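October, early evening

Bohdana Yurchenko phoned at 10 to ask whether I still had her mother's cake tin. I said no, then spent most of the day proving it. Every cupboard got emptied. The tin did not surface, but a great deal of crockery did, none of which I remember agreeing to own. By mid-afternoon I'd given up on the search and started on the question of what to eat off, which is a much bigger job than it sounds when you have been putting it off since the move from Stasiv.

The pine table has at least earned its keep. I do like it bare, before the mats go down and the mail lands on it.

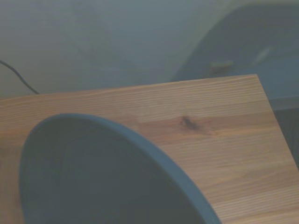

KITCHEN AND TABLE

The blue-grey bowl stays. It is far too big for one person's porridge and I have no plans to feed a crowd, but it's a good colour against the wood and I refuse to be reasonable about it. There's a dark knot in the pine that I have tried to wipe off more than once -- I did it again today, with a cloth and real conviction. It is a knot. It was a knot last winter too.

The man at the shop in Oneck told me pine would mark if I so much as looked at it, and tried to steer me to something with a lacquer. I bought the pine. It has marked. We don't speak of him.

Then the green. I went through a green phase after that trip to Gravach, and the plates are what's left of it. Dark green makes toast look serious and lettuce look like a mistake. I had them down for the charity box until about four o'clock, when I caught one tilted over with the light along its rim and went soft. 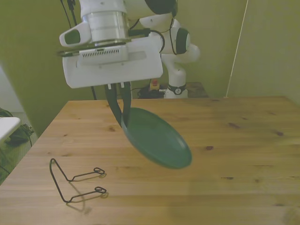 The green plate, reprieved.

So the charity box contains two egg cups and a trivet, after a whole day's work. Rang Bohdana back to report. She had found the tin. It was in her oven.

Leftover soup for tea, in a mug. Must buy dish soap tomorrow, and shelf paper if they have any.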